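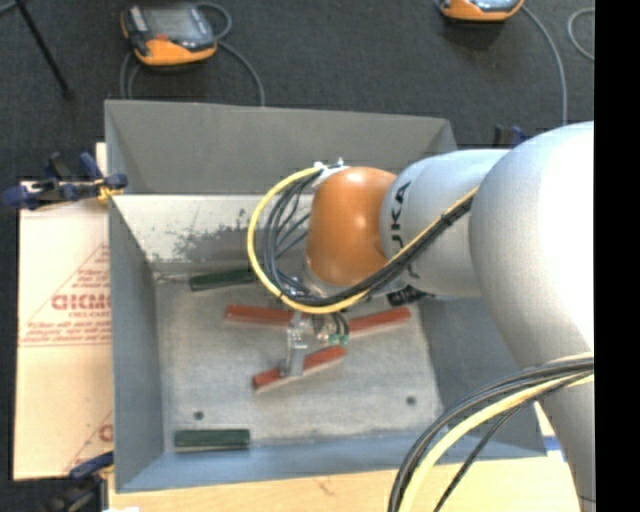

Short thread on bins, for anyone who has to store a lot of blocks and is still doing it in cardboard. We switched to open gray metal ones in January and I've had a few people ask how it's going.

Going fine. Some details below.

The cardboard boxes came free with the Godmont order and lasted about as long as you'd expect. The corners went first. Then the bottoms started to sag and you had to carry them with a hand underneath.

Metal bins don't sag. They are louder. Drop a block in an empty one and you'll hear it across the building. Once there's a layer on the bottom it's a lot less.

No lids. I went back and forth on that. Lids keep the dust off, but ours always ended up leaning on a wall somewhere. An open bin gets used the way it's supposed to be used.

We keep around 700 blocks going at any time, and we try to hold it to 200 per bin. You can fit more. Then the ones at the bottom don't get touched for months and you forget which batch they were.

Color: red goes with red. Obvious, but we used to sort by size first and color second, and picking an order took twice the walking. Color first is quicker. Sizes are easy enough to tell apart once you're standing there.

Red shows up well against gray metal, too. The dark ones are harder to pick out and I've asked for those to go on the shelf closest to the window.

Murali Panicker set up the labels. Big letters, on the short side of the bin, same height on every one. Before that we had tape with marker on it and the marker rubbed off wherever people grabbed the edge.

On stacking blocks neatly inside the bin: we tried it. It looks good and takes forever. Now we lay them flat if there's time and leave them how they land if there isn't. The only rule is nothing sticking up past the rim.

That rule is from experience. Slid a full bin under a low shelf, one block caught, and the shelf came off its bracket.

Cleaning takes 7 minutes a bin with a dry cloth and a brush for the corners. Empty it completely first. Grit collects along the bottom seam and wiping around the blocks just pushes it under them.

We did have a couple of bins come in with a rough edge. Ran a file along the rim and they've been okay. Check yours before you put a hand in.

Someone asked about Flandelau vs. Yordanov for bins. I've only had both for a few months. The Flandelau ones are deeper, the Yordanov ones are easier to lift. I'd buy the shallower ones again for anything you reach into all day.

If a full bin needs moving, get 2 people or a cart. I know it's only across the room.

Chipped blocks don't go back in. There's a separate box for them by the door, and that one is still cardboard, before anybody points it out.

Next job is the back shelves, which still have the old Ulen trays on them. Half of those aren't labeled at all. I'll post the shelf measurements when I have them, a few of you wanted the depth.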